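Search reviews Go
Filed under: Home storage, Kitchen

Munex 21-piece food bag and clip set: six months of use

I bought the Munex set in October to replace the drawer of odds and ends we had been using to close bags. That drawer held clothes pegs, two bulldog clips from an old job, a bag of elastic bands and a few of those wire ties that come with bread. It worked, more or less, but flour got everywhere and the rice went on the floor twice.

The set has 21 pieces. You get twelve clips in three lengths, eight reusable zip bags in two sizes, and a wall rail with a peel-off sticky back that the clips hang from. The box is bigger than it needs to be. Instructions are printed on the inside of the lid in very small type, and I cut them out and kept them in the drawer.

The clips

They are the hinged sort, a rod that snaps into a channel. The long ones measure a bit over the width of a big pasta bag, so there is some spare at each end. The middle size gets used the most in our house, for frozen peas, oats, sugar and coffee. The short ones are too short for nearly everything apart from spice packets and the inner bag from a box of crackers.

They close firmly. On thin plastic the seal is good enough that I can turn a bag of lentils upside down over the sink and nothing comes out. On paper it is worse. A flour bag has to be folded over at least twice before the clip will hold, and if you fold it four times the clip won't shut at all. Three folds seems to be the answer for the brand of flour we buy. Foil coffee bags are fine.

Opening them is harder than closing them. There is a small tab at one end which you lift with a thumbnail. My mother-in-law has arthritis in both hands and could not manage the middle size. She could do the long ones, as the extra length gives you something to pull against. If you have trouble with your grip I would look at a spring clip instead, even though the seal won't be as tight.

One clip has broken so far, a short one, at the hinge. It had been in the freezer. The lid says the clips are suitable for freezing, and the middle ones have been in there all winter without trouble, so I may have been unlucky. I wrote to the shop and they sent a replacement pair within a week.

The bags

I was less keen on these. They are thick and clear, with a double zip, and they stand up by themselves when full. The large one takes a loaf if you cut the loaf in half. The small one is right for a sandwich or half an onion.

They are meant to be washed and used again. Washing is easy enough with a bottle brush, but drying them takes ages. The bottom corners hold water, and if you put one away too early it smells by the next day. I now stand them over wooden spoons in a jug overnight. They can't go in the dishwasher, although it only says so inside the lid and not on the outside of the box where you would see it before paying.

Onion smell does not come out. We have one bag that is now the onion bag for good. Tomato sauce left a faint orange stain in another. The zips are all still working, but on two of them you have to go along twice with your fingers to be sure.

The rail

The rail fell off the tiles after nine days. I cleaned the tiles properly, stuck it up again with a strip of mounting tape from Boneck, and it has stayed put since. The backing it comes with is not strong enough for all twelve clips. With six on it you might be all right. Inside a cupboard door would probably suit it better than tiles by the cooker, where there is steam.

Compared with others

Before settling on this I tried a pack of the Jayawardena spring clips, which my neighbour Vasanthi Wijesinghe swears by. They are easier to open and cost less. They also leave a small gap at either end of a wide bag, and brown sugar goes hard in a fortnight. With the Munex clips it took well over a month before it started to clump.

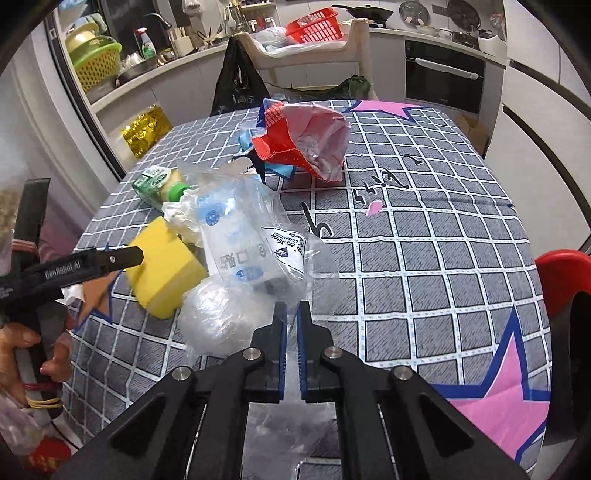

The Bremuvstead ones are the best made of the three, with a metal rod in place of a plastic one, but they are sold singly and it would have cost me more than double to do the same number of bags. I have one and use it for coffee.

Would I buy it again? The clips, yes. If Munex sold the twelve clips on their own I would tell most people to get that and leave the bags and the rail alone. As it is, you pay for the lot, and how much you mind will depend on whether you have a use for the bags. I still put small leftovers in plastic tubs, which go in the dishwasher and don't need propping up on a spoon.

A few things I was asked after the last storage review. Yes, they fit a standard bread bag, using the middle size. No, they do not come in other colours, only white and a pale green. The long clips will go in an ordinary cutlery drawer if you lay them corner to corner.

Clips 4 out of 5, bags 2 out of 5, rail 1 out of 5.

Posted Apr 16, 2023
Tags: bag clips, food storage, freezer, Munex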